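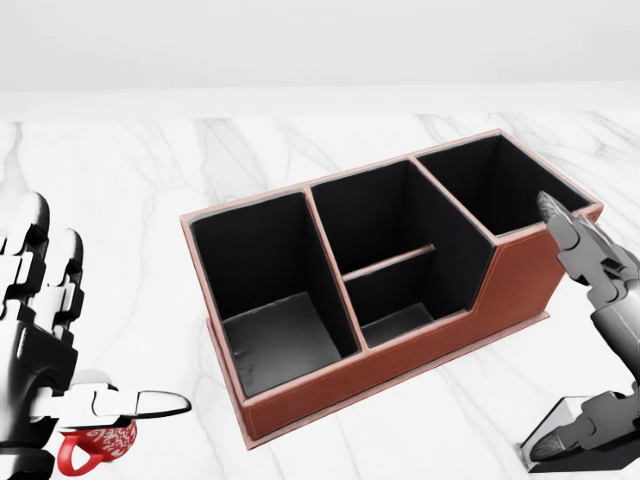 Notebook, Ornedholm sim bench
7/23/26
Entry by Marisa, Bahman on the second station in the morning

Good day! We have the desk set loading cleanly at last, so this entry is mostly about how the demos are going and a few things I want written down before I forget them.

Goal for this set: 1,250 kept demos of the desk tidy-up family, all in sim, two hands, teleoperated. Objects are the red mug, the dark block and the leather organizer. The instruction text varies ("put the mug in the left compartment", "put the block in the back middle one" and so on) and the organizer's start angle is drawn fresh at each reset. Wuvisix handles the hand tracking, Nikzad does the replay and rendering afterward. Today was the first full session with both on the new builds.

Kept 40 before lunch, threw out 13. I'm really happy with that ratio for a first morning. Most of the throwaways were mine and came from the same mistake, closing the thumb on the mug before the fingers were around the far side. The mug squirts out sideways and then you spend the rest of the demo chasing it across the marble. Bahman approaches lower and slower, thumb out flat first, and he hardly loses one. I copied him after the tenth or so and it got much better.

Compartment names. We have to agree on these or the labels will be a mess. Nives and I were using "middle" for two different places all last week. From now on:

left compartment – the big square-ish one
front middle – the shallow one ahead of the low divider
rear middle – behind the divider
right compartment – the tall one at the far end

Left and right are as seen with the box at its default angle, and they stay with the box when it is rotated. Please don't relabel by where things end up on your screen! Mahnaz P. is going to fix the old labels with a script, and Nives will spot check.

Hand choice. The nearest hand takes the object, that's the rule in the protocol, but I'd like us to loosen it. A learner that only ever sees the left hand go for the mug will think mugs belong to left hands. Bahman suggested swapping the start side on every other reset and I think that's right. It costs us nothing, the reset script already takes a side flag.

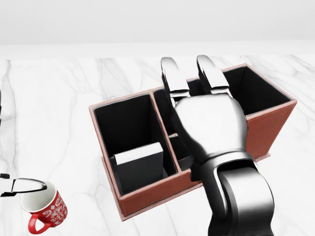 Approach from above is the thing I want more of. The middle sections are narrow, and if the palm comes in flat over the divider you lose sight of the floor of both of them in the main view. So for the middle targets: come in high, keep the fingers apart, pause for a beat above the opening, then go down. The pause looks silly when you're doing it but in replay it gives a lovely clear moment where the intent shows, and Mahnaz P. says her segmenter picks it up without any hand tuning.

Pauses anywhere else are still bad. If you need to scratch your nose, stop the take.

Contact settings. The inside walls of the organizer were too sticky on Tuesday's build and the block would hang partway down at a slant. Friction is lower now. I dropped the block into the left compartment a bunch of times on purpose, crooked, and it settles somewhere believable. A lean against the wall counts as a success as long as the bottom is on the floor of the compartment. I've put that in the checker.

The leather edges still give a little jitter when a fingertip rests on them for a long time. Zanura people know about this (it's in their contact solver, not in our mesh) and expect a fix in August. Until then, don't rest on the rim.

Quick training check: Nives ran the small policy overnight on the old 2,000 single-hand demos plus last week's two-hand ones. It reaches for the correct compartment nearly every time now, even with the box turned to angles it hadn't seen. The release is still poor, it opens too early. But the reaching!! I watched the rollouts over coffee and made Bahman watch them again.

To do
– side flag on alternate resets (me)
– old label fix (Mahnaz P.), spot check (Nives)
– more slow releases, deep in the compartment, both hands
– ask Mahnaz Zarei if we can have the second station on Monday afternoons too
– block first, mug second: we have almost none in that order

Bahman wants to try handing the mug from one hand to the other before placing it. Not in the protocol, but I said go for it, ten takes, separate folder.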